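Warum manche Dinge glänzen und andere matt sind
Juli 2021
Von Sibel Çınar

Ein Löffel glänzt, ein Ziegelstein glänzt nicht. Beide werden vom selben Licht beleuchtet. Der Unterschied liegt in der Oberfläche und darin, was sie mit dem Licht macht.

Was Licht an einer Oberfläche tut

Licht breitet sich in der Luft geradlinig aus. Man zeichnet es deshalb oft als gerade Striche, die Lichtstrahlen heißen. Trifft ein Lichtstrahl auf einen Gegenstand, kann dreierlei geschehen. Ein Teil des Lichts wird verschluckt; Fachleute sagen dazu Absorption. Ein Teil wird zurückgeworfen, das ist die Reflexion. Bei durchsichtigen Stoffen wie Glas oder Wasser geht außerdem ein Teil hindurch. Meistens passiert mehreres gleichzeitig.

Sehen können wir einen Gegenstand nur, wenn Licht von ihm in unser Auge gelangt. Eine Lampe sendet selbst Licht aus. Ein Stuhl tut das nicht. Er wirft Licht zurück, das von woanders kommt, und in einem völlig dunklen Zimmer bleibt er unsichtbar.

Das Reflexionsgesetz

Rollt ein Ball schräg gegen eine Wand, so rollt er auf der anderen Seite schräg wieder weg. Bei einem Lichtstrahl ist es ähnlich. Man denkt sich an der Stelle, an der er auftrifft, eine Linie, die senkrecht auf der Oberfläche steht. Sie heißt Lot. Der Winkel zwischen dem ankommenden Strahl und dem Lot ist der Einfallswinkel. Der Winkel zwischen dem Lot und dem zurückgeworfenen Strahl ist der Ausfallswinkel. Beide sind gleich groß. Kommt der Strahl mit 16 Grad an, verlässt er die Oberfläche auch mit 16 Grad.

Glatt und rau

Ist eine Fläche sehr glatt und eben, stehen alle Lote parallel. Strahlen, die nebeneinander ankommen, gehen auch nebeneinander wieder weg. Man nennt das gerichtete Reflexion. So arbeitet ein Spiegel.

Eine raue Fläche besteht aus vielen kleinen Hügeln und Tälern. An jedem Hügel zeigt das Lot in eine andere Richtung. Das Reflexionsgesetz gilt trotzdem an jeder einzelnen Stelle, aber die Strahlen laufen danach auseinander. Das nennt man diffuse Reflexion oder Streuung. Von einer solchen Fläche kommt aus jeder Blickrichtung ähnlich viel Licht ins Auge. Sie sieht matt aus.

Die Hügel können so klein sein, dass man sie mit bloßem Auge nicht erkennt. Schreibpapier fühlt sich glatt an. Unter dem Mikroskop sieht man dagegen viele Fasern, die kreuz und quer liegen. Sie streuen das Licht. Bei Fotopapier mit Glanz liegt über den Fasern eine Schicht, die die Lücken ausfüllt.

Wasser verändert den Glanz ebenfalls. Eine trockene Straße ist matt. Nach dem Regen füllt Wasser die Vertiefungen im Asphalt, und die Oberfläche des Wassers ist eben. In der nassen Straße spiegeln sich nun Ampeln und Scheinwerfer. 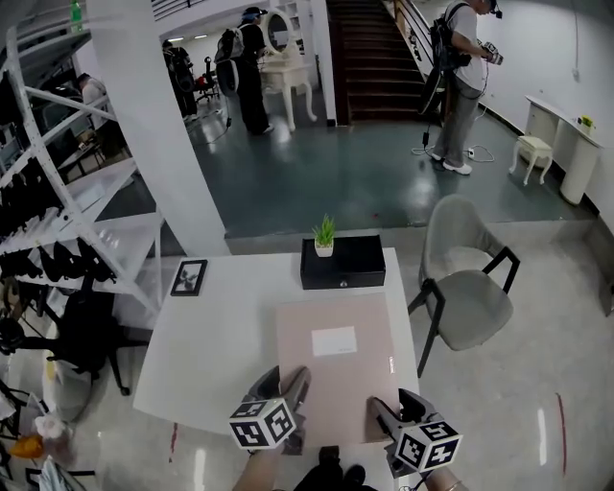
Glanz und Farbe sind zwei verschiedene Eigenschaften. Die Farbe hängt davon ab, welche Anteile des Lichts ein Stoff verschluckt und welche er zurückwirft. Ein schwarzer Stoff verschluckt fast alles, ein weißer sehr wenig. Der Glanz hängt vor allem davon ab, wie eben die äußerste Schicht ist. Eine Fläche kann deshalb zugleich weiß und glänzend sein wie die Tischplatte auf dem Foto. Ihr Weiß kommt von gestreutem Licht, ihr Glanz von dem Licht, das die Oberfläche gerichtet zurückwirft. Das blassrosa Rechteck auf dem Tisch wirft ebenfalls viel Licht zurück, vom roten Anteil aber mehr als vom grünen. Daher wirkt es rosa und nicht weiß wie der kleine Aufkleber darauf.

Glanz messen

Für Lacke und Papiere gibt es Glanzmessgeräte. Ein solches Gerät schickt Licht in einem festen Winkel auf die Probe. Auf der anderen Seite sitzt ein Sensor, und zwar dort, wo das Licht nach dem Reflexionsgesetz ankommen müsste. Je mehr Licht er empfängt, desto stärker glänzt die Probe.

Versuch

Du brauchst ein Stück Alufolie und eine Taschenlampe. Verdunkle das Zimmer. Lege die Folie glatt auf den Boden und leuchte schräg darauf. An der Wand gegenüber erscheint ein heller Fleck. Zerknülle die Folie danach vorsichtig, falte sie wieder auseinander und leuchte noch einmal aus derselben Richtung. Der Fleck ist in viele kleine Flecken zerfallen, die sich über die Wand und die Decke verteilen. Leuchte niemandem in die Augen.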